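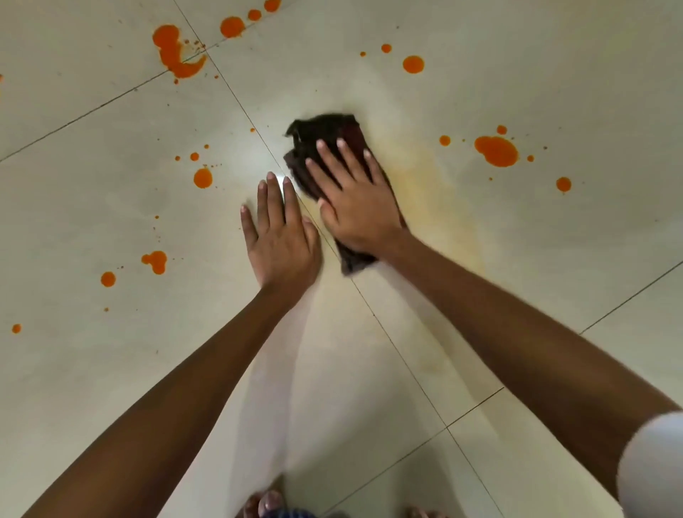

Search this site Enter keywords Go

Water charges at Prunbridge to change from June

Metered households in Prunbridge will move to a two-part tariff from June, the supplier Tokside confirmed on 2024-02-27. The change covers 1,891 properties and replaces the flat rate with a standing charge of £64 a year plus a charge by volume. Routine indoor use, such as wiping a tiled floor with a cloth, falls within the lower band – garden hoses and pools are expected to push some homes into the upper one. Meters will be read every 16 weeks. Archana Uniyal, tariff manager, said 636 older meters would be replaced first.

Recent items
Makura Lane pumping station: night works
Reading your meter
Hosepipe rules

Contact us | © Prunbridge Notices | Back to top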